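Home | Vessel | Visits | Upkeep | Contact
2021-03-27
By K. Jamell

Walk-round checklist, museum tug Gastton, Kasent Basin

Main deck
Mooring lines, bow: OK. Chafe guard has slipped, moved back by hand.
Mooring lines, stern: OK.
Gangway and handrails: OK. Two stanchion pins stiff, greased.
Deck plating: Fair. Rust blister beside frame 32, port side. Chipped and primed. Top coat still to do.
Towing hook: OK. Release lever locked off and tagged.
Hatch coamings: OK, gasket on the forward hatch is getting hard.

Below
Forepeak bilge: Dry.
Engine room bilge: Small amount of water under the shaft gland. Pumped out. Check again at next visit.
Bilge alarm: Tested, sounds in wheelhouse and at the gate.
Fire extinguishers: All in date except no. 414 in the galley passage. Tagged, spare put in its place.
Emergency lighting: OK. Lamp at the foot of the engine room ladder is dim.
Watertight door, aft: Dogs turn freely. Chalk test shows a gap at the lower hinge corner. Not passed.

Wheelhouse
Glass: One pane cracked, taped on the inside. Afolabi yard has the measurements.
Telegraph: Moves freely. Chain guard refitted.
Visitor rope: OK.

Shore side
Power cable: OK, plug cover missing.
Breaker trips on test: OK.
Life rings: Two in place, line on the quay one is frayed. Replace before opening.

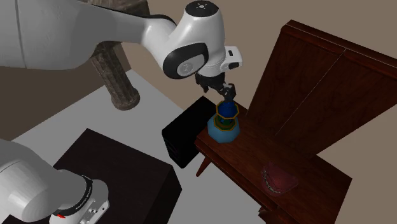
Can visitors go through the engine room while the aft door is marked not passed?
Keep the aft end roped off and take groups in and out by the forward ladder until the hinge is shimmed and the chalk test repeated.

Hull survey out of the water is booked for August.

Last updated 2 days after inspection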